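**Keys: one big ring or split them up?**

**pocketfullofjunk**
OK so I need opinions, because my wife and I have been going back and forth on this since Friday. I carry everything on one ring. House, shed, both cars, my mom's place, bike lock, mailbox, plus a little flashlight. It weighs 192 grams (yes I put it on the kitchen scale, don't judge me) and it has now worn through the pocket of my second pair of jeans this year. She says split it up. I say the minute I split it up I'll be standing in my mom's driveway with the wrong half. Who's right?

**marnie_k**
Your wife. Next!

**tallpaul**
Kind of with marnie here. I had one giant ring for 20 years and my mechanic finally told me to quit hanging it off the ignition. Whether it really hurts the switch I couldn't tell you, but I took the hint. Car key lives by itself now and the rest goes in my jacket.

**pocketfullofjunk**
And in July when there's no jacket??

**tallpaul**
Then I lose them, same as everybody.

**dottiebrook**
Splitting them is how you lose them, sorry. I tried it when we moved to Jilport and spent the whole first month hunting for the mailbox key (it was in the freezer, long story). What fixed it for me was getting the ring OUT of the pocket. Clip on the belt loop, tether so you can reach the lock without unclipping, done. I've had a Zorko clip for ages and the jeans are fine.

I'd go for a coiled tether over the flat strap kind. Straps twist up and catch on the car door, ask me how I know. And put your bottle opener or wrench or whatever on the same split ring as long as it's a flat one. The chunky ones bang your hip all day. Rubber on the grip is nice too, bare steel in November is no fun at all.

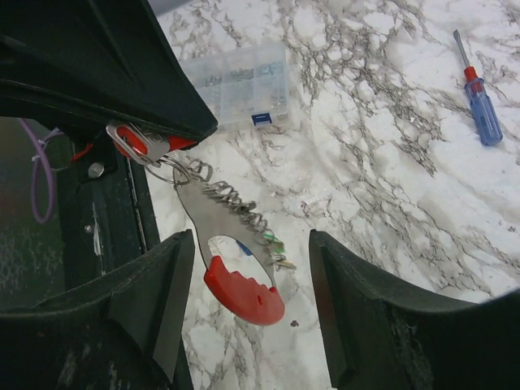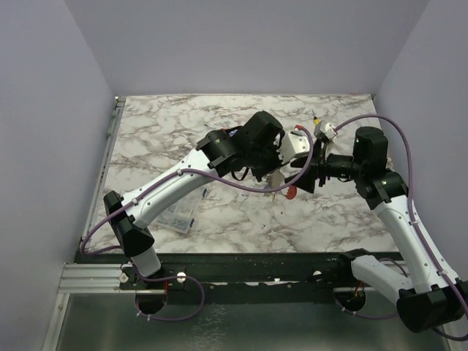
**Ghislain Hawthorne**
Have to disagree on the belt clip. I wore one for years and what I got was scratches down the side of every chair in the house and a nice gouge in the door of the truck. Plus you jingle. My dog knew I was home before I'd parked. I went to a flat key organizer from Petrenko, the kind where they fold in like a pocket knife, and I'd never go back.

**marnie_k**
Those folding ones drive me up the wall. You have to flip through all of them in the dark to find the front door, and then the screw backs out and you've got washers all over the porch.

**Ghislain Hawthorne**
Dab of threadlocker. The mild stuff, so you can still get it apart when you add a key.

**dottiebrook**
Fair on the scratches, I'll give you that one. I tuck mine in my back pocket when I sit down and leave it clipped. The jingle I kind of like lol

**tallpaul**
Has anybody asked if he needs all those keys? I went through mine last winter and had two I couldn't match to any lock I own. One of them might be from an apartment I left in college.

**pocketfullofjunk**
...so I just checked. The bike lock key is for a bike that got stolen. And there's one that says Jostevero on it and I have NO idea what that is.

**marnie_k**
Padlock maybe? Try the shed.

**pocketfullofjunk**
Shed's a no. Trying my mom's garage tomorrow. Keeping the one big ring for now, but I ordered a clip and we'll see how the chairs hold up.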